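Packing the night before vs the week before
Trip Planning > Getting Ready
Started August 7, 2019

drenis_walker
Heading up to Ellwood for a five day hike and I'm stuck on when to pack. Last trip I left it until 10 pm and forgot my rain jacket. The one before that I packed a week out and kept pulling things out because I needed them for work. What does everyone else do?

tassie_kel
Week before, always. Everything goes in a tub in the spare room and gets ticked off a list. Socks and toiletries go in last.

MuddyGaiters
Night before. If you own one set of gear you know where it is. A list for a five day walk is overkill.

tassie_kel
He forgot his jacket, Muddy. A list fixes that.

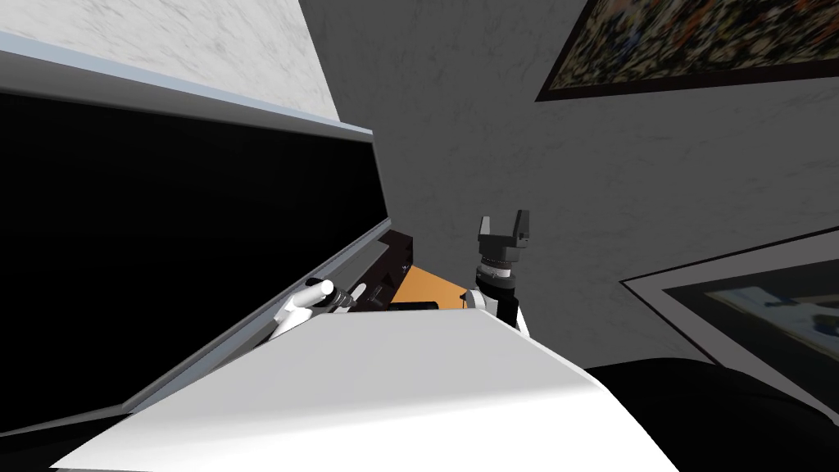

MuddyGaiters
He forgot it once. I've done the Kulalis track every May for years without a list and the worst I've left behind is a spoon. Weigh the pack before you leave the house, that's more use than ticking boxes.

drenis_walker
Mine was over 20 kilos last time, so fair point. Does anyone know if there's still a shop at Kulalis? I could buy gas there and carry less on the bus.

Shayne Goodwin
Shop was open when we went through in May. Gas, noodles, bread, not much else. It shuts at midday on weekends. The bus from Zallport is 345 km and they put your pack underneath, so get the canister up there regardless. They won't take gas on board.

MuddyGaiters
They've never checked mine.

Shayne Goodwin
Driver went through ours and took two canisters off the bloke in front. Might depend who's on.

tassie_kel
The top hut is at 1,356 metres and it gets cold overnight even when Zallport is warm. Bring the jacket and a proper beanie.

drenis_walker
Thanks all. I'll do a list, pack on the weekend and buy gas at the shop. Jacket is already on the door handle.

MuddyGaiters
Take a spare spoon.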